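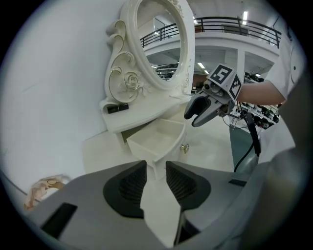 A reader wrote in to say that the previous entry on secondhand furniture had left out the one question she most needed answered, namely how a buyer is to judge a painted piece when the paint covers everything worth knowing. The point is a fair one, and the present entry is intended to address it.

Home Archive Buying Repair Contact

April
Posted by the author of the Plelodora Notes

Painted furniture makes up a large share of what is offered in resale halls. It is generally priced by its appearance at a distance of several feet. A buyer who wishes to keep a piece for many years should set that impression aside for a few minutes and proceed to the back, the underside and the drawers, where the maker and any later owner have usually spent less effort on finish.

The drawers should be taken out completely, with the seller's permission, and turned over. A drawer bottom held in a groove may be expected to last longer than one stapled to the edges. Corners joined with dovetails or a locking joint are preferable to those held by glue alone. Where the runners are worn, the drawer will drop slightly at the front as it is pulled. Worn runners can be repaired at home with modest tools, and they should not by themselves discourage a purchase, although they may reasonably be mentioned when the price is discussed.

Carved ornament calls for separate treatment. Much of what is sold as carving is cast in resin or pressed from a composition material and applied with glue. It is a legitimate method with a long history, and this writer holds no objection to it. The buyer should simply know which of the two is being paid for. Applied ornament tends to show a fine line where it meets the surface behind it, and the same leaf or flower will often repeat with identical small flaws. Loose pieces can be reattached. Missing pieces are more troublesome, as a replacement must be molded from a matching part elsewhere on the item, if one exists.

The author's own experience in this area began with a dressing table purchased at the Taşdemir hall for 177 dollars, with a further 29 dollars paid for delivery. It had been painted cream over a darker green, and the green over something else again. The legs were sound. The top had a shallow crack along a glue line, and one drawer had been fitted with a bottom cut from a much thinner sheet than the others. The work of putting these matters right occupied seven weekends, of which two were spent waiting for glue and paint to cure in a cold garage.

Older paint deserves caution. Any layer that may date from before the use of lead was restricted should not be sanded dry, and test kits are sold at most hardware stores. In the case of the Taşdemir table, the kit showed nothing of concern in the upper layers, and the lowest was left undisturbed. The surface was washed, lightly dulled with a fine abrasive pad, primed, and given two coats of Woder satin in a shade the label calls Clondiline. The first coat was disappointing. It dried with visible brush marks along the front rail, and a portion had to be flattened and done again.

Mirrors are a further matter on which correspondence has been received. Dark spotting at the edge of an old mirror comes from the breakdown of the backing and cannot be cleaned away. Some owners value it. Those who do not may have new glass cut, and a quotation obtained for the dressing table came to 49 dollars for a plain oval without a bevel. The original glass was kept. It is spotted along the lower edge, and it has been hung in the hallway, where the light is poor in any case.

Comments on the earlier entry remain open. Questions on the replacement of handles, including the filling of old screw holes where the new fittings are of a different width, will be taken up in the next one.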